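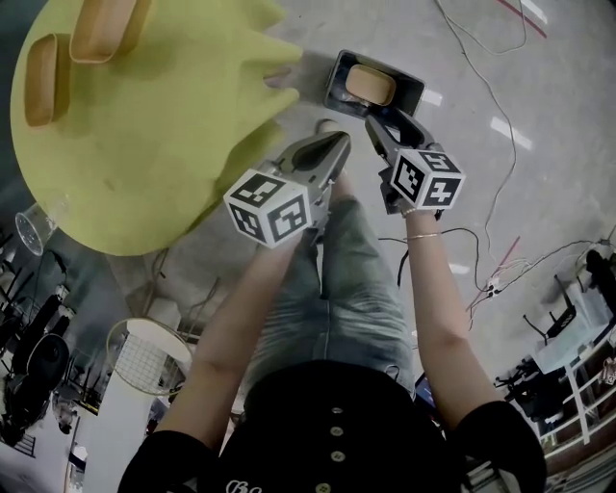
Hand-held grippers, bimanual, floor-level pick and place: how much variety do you put in before you start training?
Posted by low_torque in Data Collection

We are putting together a set for a two-handed policy and I would like to hear how others split their sessions. The operator holds a gripper in each hand with a marker cube on top, and the head camera looks down at both. One of the tasks uses a small black tray on the floor, with the right gripper closed on the rim. We have 3946 episodes logged over 24 object sets. The plan from Barrientos (our lead) was 1000 per task and then train, but the first policy is poor at anything that starts with a grip on an edge. It closes too early, or it closes on air. Do I collect more of the same task, or more tasks with fewer episodes each?

Reply from kettle_and_wire
More tasks. We made the same mistake on Orkero. One task done a great many times gives you a policy that knows one task. After the first few hundred our validation curve was flat and we kept collecting anyway because the schedule said so.

Reply from Edit Tóth
I would look at the labels first. Early closing is often a timing problem. If your gripper width is logged on a different clock from the video, the model sees the jaws shut a few frames before they do. Check one episode by hand. Pick a clear contact, step through it, and compare the width signal with the picture.

Reply from low_torque
Both streams get stamped on the same machine. I can check again.

Reply from Edit Tóth
Same machine doesn't mean same delay. The camera buffer adds its own. Ours was 6 frames on Jivix and everything was stamped by one computer.

Reply from mudflat
What's with the floor? Every set I've trained on was a table. Won't the cables get in the way of the markers?

Reply from low_torque
Cables don't cover the cubes. They run across the right half of the floor and the cubes are up on the grippers. The floor is there because the final task is picking things up off the floor. I don't want to collect on a table and hope it carries over.

Reply from mudflat
Fair enough. I would still tidy up. A model can latch onto a cable as a landmark and then you move the power strip and it falls over.

Reply from kettle_and_wire
Disagree with that. Leave the clutter in and move it between sessions. We cleaned up for the first half of Orkero and the policy was useless in any room with stuff lying around. The trouble starts when the clutter sits in the same place for a month.

Reply from mudflat
We had the opposite result, for what it's worth. Clean floor, plain background, random crops in training. It worked fine in two other rooms.

Reply from kettle_and_wire
Two rooms with clean floors?

Reply from mudflat
One clean, one less so. I take the point.

Reply from low_torque
Update. I went through a handful of episodes as Edit suggested. The width signal leads the video in all of them — not by as much as hers, but it is there and it is steady. I'm going to shift it and retrain on the same episodes before anyone collects anything new.

Reply from Edit Tóth
Good. Keep the raw logs as they are and do the shift in the loader. If you change a camera setting later the number will change too, and you will want it per session.

Reply from fekero_dan
Coming at this from the Fekero side, where we mostly review other people's episodes. Rim grasps are hard for a second reason. From a head camera the jaws hide the edge right when it matters. Ask your operators to pause for a beat before closing, with the edge still in view. It makes episodes slightly longer and much easier to learn from.

Reply from kettle_and_wire
Pauses are a bad idea. The policy learns to pause too, and sometimes it never leaves the pause.

Reply from fekero_dan
If every pause is long, yes. Ours are short and we trim the longest ones. I haven't seen it get stuck since we started trimming.

Reply from low_torque
I'll try it on one object set and keep it tagged so I can drop it. Retrain is running, should have numbers by Friday. If the edge grips are still bad after the shift I'll split the remaining sessions into shorter blocks with more trays and boxes, and move the clutter each time.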